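Pavis イルニタリ事業所 見学記(デスクトップPCの解体・再生工程)

2026年9月7日、Pavisのイルニタリ(Irnitari)事業所の公開日に参加した。使用済みデスクトップPCを引き取り、再生機または部品として出荷する拠点である。当方は社内で情報機器の更新を担当しており、更新で出る旧機の引き渡し条件を確認することが目的であった。以下は当日の手控えを整理したもの。工程の順に記す。

見学の順路は受入、消去、解体、部品検査、組立、出荷の順。最も長く時間を取ったのは解体である。
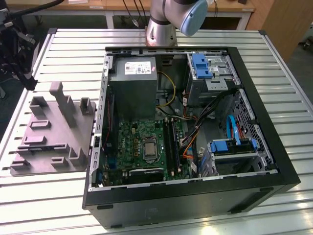
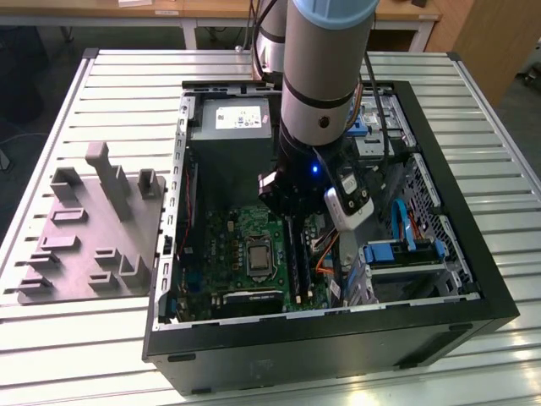 側板を外し、横倒しにしたタワー機。台はアルミのすのこ状。

電源ユニットは最後まで筐体に残しておくほうがよい、というのがGebretsadik氏の意見であった。先に抜くと配線の束が支えを失って基板の上に落ち、コネクタの位置が見えなくなるという。逆の手順、つまり電源を最初に抜いて空間を広げる流儀も所内にはあり、統一はしていないとのこと。

この点は当方の経験とも関係する。社内で旧機の部品を抜く際は、24ピンの主電源コネクタを外した時点で電源ユニットも一緒に抜くことが多かった。同氏の説明では、主電源コネクタとCPU補助電源を基板から外し、束を筐体の外側へ倒してから基板に着手する。電源ユニットは固定したままなので束の根元が動かない。理屈は通っている。ただし束が短い機種では外側へ倒せず、結局は先に抜くことになるとも言っていた。

受入

搬入口から入ってすぐの区画。引き取った機器はパレット単位で重量を記録し、その後に1台ごとの登録を行う。登録項目は型番、製造番号、外観の等級、ストレージの有無、側板の欠品の有無。ストレージが抜かれた状態で届く個体もあり、その場合は「空」と明記して消去工程を飛ばす。

登録にはEjiguという在庫管理システムを使っている。画面を見せてもらった。1台に1行、部品を外すと子の行が増える構造で、親の筐体が破砕に回った後も子の行は残る。したがってメモリ1枚から元の筐体と排出元まで遡ることができる。排出元に渡す報告書はこの表から出力する。書式の見本をもらったが、項目名が英語のままの箇所が混ざっていた。日本語版は10月に直す予定とのこと。

年間の取扱いは前年度実績でデスクトップ2,208台。ノート型は別棟で、今回の順路には含まれていなかった。

外観の等級は4段階。当方が渡す見込みの機種は天板に資産シールを貼ってあり、これがどう評価されるかを質問した。回答は、剥離して糊が残らなければ等級に影響なし、糊が残れば1段下げ、である。剥離作業は先方が行うが、排出前に剥がしておけば作業費は付かない。ドライヤーで温めてから剥がす方法を勧められた。溶剤は塗装が曇るので使わないでほしいとのことだった。

消去

施錠区画のため、通路側の窓越しに見るだけであった。撮影不可。ストレージは本体に入れたまま消去するものと、取り出して消去装置に挿すものがある。どちらを選ぶかは接続方式で決まり、SATAのものは取り出しが原則。理由を聞くと、本体の起動設定に管理者パスワードが掛かったまま届く個体が多く、本体ごと消去しようとするとそこで止まるためであった。

当方への実務上の影響としては、排出前にファームウェアのパスワードを解除しておくこと、これが最も効くようである。解除されていない個体は再生の対象から外れ、部品取りに回る。買取額の差は小さくない。持ち帰って手順書に追記する。

消去に失敗したストレージは物理破壊となる。破壊の証明は製造番号ごとに出る。写真の添付は有償の選択肢で、当方は不要と判断した。

解体

解体室は天井が低く、照度は高い。台の天面はアルミの押出材を隙間を空けて並べたもので、ねじを落とすと隙間に入る。そのため下に受け皿が差し込んである、と説明された。静電気対策の観点では導電性の天面に基板を直接置くのは望ましくないはずで、その点を尋ねたところ、外した基板は台に置かず直接トレーに移すという回答であった。筐体に付いている間は筐体ごと載せるので問題にしていない。

筐体は左側板を上にして寝かせる。側板を外せば、電源、基板、メモリ、拡張カード、ドライブベイがすべて上から見える。立てたまま作業するより配線の取り回しが見やすく、外した部品が自重で傾くこともない。当方では机の都合で立てたまま作業していたが、これは改めたほうがよいと感じた。

当日見た機種は企業向けの普及型で、ドライブの留め具が青い樹脂で色分けされている型であった。色の付いた部分を押すか引くかすれば外れる、という設計の約束があると工具の使用が減る。Gebretsadik氏の説明でもこの点は高く評価されており、解体のしやすさは年式よりも設計系列で決まる、とのことである。同じ製造元でも小売向けの系列ではねじ止めが多く、所要時間は延びる。

標準の手順は次のとおり。

1 外部からの目視。コネクタの折れ、異物の有無を見る。
2 側板を外し、内部の塵埃を吸引する。吹き飛ばしは行わない。
3 SATAケーブルを両端から外す。
4 ドライブを留め具ごと抜く。
5 拡張カードを外す。ブラケット側の固定を先に解く。
6 メモリを外す。
7 CPU補助電源、主電源の順にコネクタを抜く。
8 前面パネルの配線を抜く。
9 CPUクーラーを外し、CPUをソケットから取り出す。
10 基板を外す。
11 電源ユニットを外す。

9については見学者から質問が出た。クーラーを外す工程がこの位置では遅いのではないか、というものである。クーラーが大きい機種では6のメモリに手が届かない。回答は、番号は標準であって大型クーラーの機種では9の前半を3の直後に繰り上げる、であった。手順書にはその注記があるとのことだが、配布された抜粋には載っていなかった。

3のSATAケーブルについて補足する。ラッチ付きのケーブルはラッチを押さずに引くとドライブ側の樹脂が割れる。割れても通信はするため検査を通過してしまい、後で抜けやすい個体として返品される。所内ではラッチの破損を検査項目に加えたとのこと。ケーブル自体は再利用品として数えるが、きつい折り目の付いたものは廃棄する。緩く弧を描いている程度なら問題ない。

7の主電源コネクタは、コネクタの爪を押しながら左右に小さく揺すって抜く。古い機種では嵌合が固く、基板がたわむほどの力が要ることがある。その場合は基板を反対の手で押さえる。押さえる位置はスロットの間で、コンデンサの頭は押さない。説明としては当たり前であるが、不良の内訳を見せてもらうと、この工程での基板損傷は今も残っているとのことであった。

8の前面パネル配線は、電源ボタン、LED、音声、USBに分かれる。企業向け機種では一体の専用コネクタになっていることが多く、筐体と基板の組み合わせが固定される。つまり基板だけを別の筐体に移す再生はしにくい。この種の基板は動作品であっても同型機の補修用としてしか出ない。

9でCPUをソケットから取り出すとき、熱伝導グリスが固着しているとCPUがクーラーに貼り付いたまま抜けてくる場合がある。レバーを上げずに抜けるとピンを曲げる。クーラーを外す前に通電して温めておくという方法があるが、解体台では電源を入れない決まりのため採れない。左右にひねって剥がしてから持ち上げる。グリスの拭き取りは部品検査の側で行う。

治具について。解体した小物を受ける板には、部品の外形に合わせた凹凸が付いたものを使い、形で置き場所を決めている。所内で設計し、機種系列ごとに図面を管理している。改訂の履歴もEjiguに入れているとのこと。この使い方は在庫管理の用途としては変則的だが、検索が一か所で済むという。

ねじは種類別に分ける。インチねじとミリねじが混ざった場合は磁石付きの皿の上で並べ直す。当方では混ざったものをまとめて捨てていた。

部品検査

検査室の説明はKinoshita氏が担当した。メモリは専用の試験機で容量と速度の表示値を読み、その後に連続試験を行う。試験時間は1枚当たり70分。以前はもっと短かったが、温度が上がってから出るエラーを取りこぼしたため延ばした。同じ時間を全容量に適用しているので、容量の小さいものは周回数が多くなる。

電源ユニットは無負荷での電圧確認、負荷を掛けての電圧確認、ファンの回転音の三つを見る。ラベルの定格と型番を読み取って登録し、ラベルが判読できないものは試験せず廃棄に回す。定格が不明では負荷の設定ができないので、これは妥当な扱いである。ファンの回転音の判定は耳で行っており、判定者による差が残る。マイクによる測定を検討したが、室内の騒音が大きく見送ったという。

ハードディスクは消去工程で状態を読んだ記録をそのまま使う。代替処理済みセクタがあれば再生機には載せない。ゼロのものでも通電時間が長ければ外す。閾値は契約先により異なるため非公開とのこと。

拡張カードについては、グラフィックスカードの扱いが主な話題になった。補助電源の要らない小型のものは、複数画面用に一定の需要がある。需要が先に尽きるのは端子の側で、旧式の端子しかない型は性能を問わず動かない。端子変換を付けて出す案もあったが、変換器の原価が本体の売価を超えた。

基板の目視検査ではコンデンサの膨らみ、ソケットの異物、背面端子の変形を確認する。背面端子の変形は運搬中に付くことが多い。当方が渡す際に端子側を外に向けて積まないこと、との注意を受けた。パレットの外周に端子が並ぶと、他の荷に当たる。

組立と出荷

再生機の組立は区画が分かれている。筐体の清掃を済ませてから部品を入れ、起動確認を行う。起動確認の台は12面あり、見学時は全面が使用中であった。OSの導入は納品先の指定によるため、ここでは行わない個体も多い。

清掃は、吸気側の格子に時間がかかるという。小さな孔を並べた通気部は、孔の縁に付いた埃が吸引だけでは取れない。刷毛で浮かせて吸う。前面の樹脂パネルは外して水洗いする。乾燥棚に入れ、翌日に戻す。水洗いの可否は機種ごとに決めており、音声基板がパネル側に付いている型は洗わない。

出荷の梱包材はNikskaの製品で統一している。見本を持たせてもらったが、タワー機の上下を受ける成形材で、外箱との間に隙間を取る形状であった。1箱に1台。重量のある機種では底の成形材が一度で潰れるため再使用しない。上側は状態を見て再使用する。

落下試験の話も出たが、資料は外部に出せないとのことで、ここには書かない。

質疑で確認した事項

引き取りの最低数量。定期契約の場合は設定なし。単発の場合は10月以降の受付分から変更になる見込みで、確定後に通知。

混載の可否。デスクトップ本体とディスプレイの混載は可。ただしパレットを分ける。キーボードとマウスは箱にまとめ、数量の記載は不要。

メモリを抜いた個体の扱い。可。ただし抜いたことを一覧に記載する。記載がない場合、受入時に欠品として照会が入り、その分の処理が止まる。

側板のない個体。部品取りに限り可。再生の対象にはならない。当方の倉庫には側板だけが別の棚に積んであるものが相当数あり、照合してから出すほうが有利である。

鍵付き筐体。鍵がなければ開錠作業費が付く。金額は見積り時に提示。

運搬距離。当方の拠点からイルニタリ事業所までは200キロメートルを少し超えないところにあり、標準の運賃表の最後の区分に収まる。次の区分になると単価が変わるため、別拠点の分をまとめて送る場合は集約先を先に決める必要がある。

Kinoshita氏からは、排出元の一覧に製造番号を入れてほしいという要望が重ねてあった。資産番号しか書かれていない一覧では、シールを剥がした時点で照合の手掛かりがなくなる。当方の台帳には両方の欄があるが、製造番号の欄は古い機種ほど空白が多い。旧機のうち電源が入るものはコマンドで読み取れる。入らないものは背面か側面のラベルを読むしかない。

社内への申し送り

・ファームウェアのパスワード解除を排出前の手順に追加する。
・資産シールは温めて剥がす。溶剤は使用しない。
・倉庫の側板を本体と照合する。
・台帳の製造番号欄を埋める。電源が入らない個体はラベルを撮影しておく。
・パレットへの積載は端子側を内向きとする。
・部品を抜くときは筐体を寝かせる。机は奥行きのあるものに替える。
・電源ユニットを抜く順序は現状のまま。束の長い機種で一度、最後に抜く方法を試す。

見積りの依頼書式は先方の様式を使う。記入例の2枚目、付属品欄の単位が「台」になっているが、「箱」の誤りであることを電話で確認済み。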